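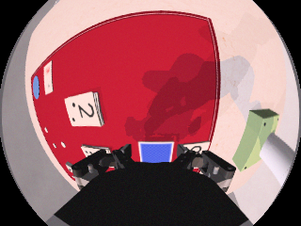
Seit März steht bei uns in der Konfektionierung der Urnex, und ich werde ständig gefragt, was er denn nun den ganzen Tag macht. Also: Er greift die Teile für unsere Lernspiele von der roten Matte und legt sie dort ab, wo das Set sie haben will. Zahlenkarten vor allem, und die sind flach und rutschig, eine Strafe für jede Hand nach der dritten Stunde! Die blaue Karte mit dem weißen Rand, da zwischen den beiden schwarzen Fingern, ist so ein Fall, und der kleine Stapel mit der 2 daneben erst recht. Neue Abläufe baue ich zuerst in der Simulation von Wunudar nach, Matte, Karten, Greifer, alles drin - erst danach darf der echte Arm ran.

Und wir? Wir sortieren weniger und schauen mehr hin. Mathias Camenzind hat früher Karten abgezählt, bis ihm die Fingerkuppen brannten, heute richtet er die Matten ein und gibt die Sets frei. Er behauptet, er schlafe besser. Ich vermisse ehrlich gesagt ein bisschen das Geplauder am Packtisch, das verteilt sich jetzt auf die Kaffeepausen. 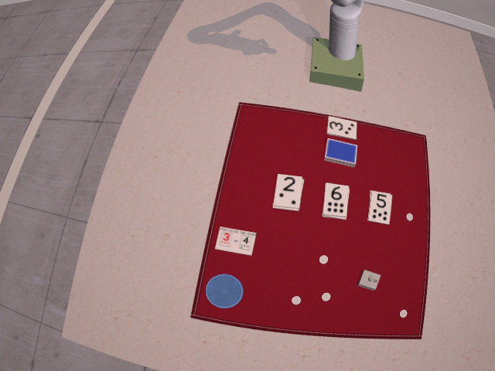 Umgerüstet wird am Bildschirm. Für die Serie Fluketti haben wir 377 Greifpunkte hinterlegt, das klingt nach viel, war aber in sieben Tagen erledigt (mit Fluchen). Wer das System von Olivares kennt, findet sich in den Menüs schnell zurecht.

Was ihr bekommt: Arm mit Grundplatte, Zweifingergreifer, Simulationslizenz und zwei Schulungstage bei euch im Betrieb. Das Wartungspaket kostet 1.539 Euro im Jahr. Matten nach Maß gehen auch, die Lieferzeit dafür bitte vorher anfragen - im Juni ist unsere Näherei zu.

Stand der Angaben: 14. März 2018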